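4.2 Wrist views and finger occlusion

The second part of the study asks how much the wrist camera adds once the gripper is close to an object. The fixed camera in the Cladorthorpe cell sees the whole work area, but the arm often blocks its line of sight during the last part of an approach. The wrist camera moves with the gripper and keeps the fingers in view, at the cost of losing much of what lies behind them.

We recorded 486 approaches with the Vallo controller, each under operator control. Wrist images were stored together with the joint positions and the finger opening. From these we drew 2083 still images for labelling. Debora Marras and Dirk Engelhardt labelled the full set separately, marking the outline of the target wherever it could be seen and leaving hidden parts unmarked. Where their outlines differed, the two labels were compared and a single outline was agreed.
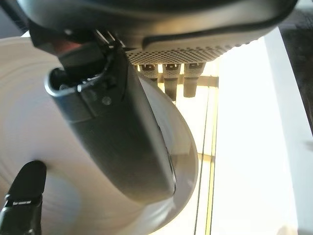 Figure 3. Wrist camera view with a gripper finger in front of a large round white object. The wrist housing crosses the top of the image.

Views such as the one in Figure 3 are hard for a method that relies on a complete outline. The finger covers part of the white object, and the bright area on the right holds very little detail. The curved rim can still be followed on either side of the finger, and faint curved lines show on the object's surface. We therefore used the visible rim as the main cue and did not try to fill in the hidden part before estimating the position.

Two versions of the estimator were trained. The first, Toris, takes the wrist image as it is. The second, Duggan, also takes a mask of the gripper worked out from the joint positions and the finger opening. Pixels inside the mask are ignored when the rim is fitted. Both versions used the same labels and the same split between training and test approaches, with all images from one approach kept on the same side of the split.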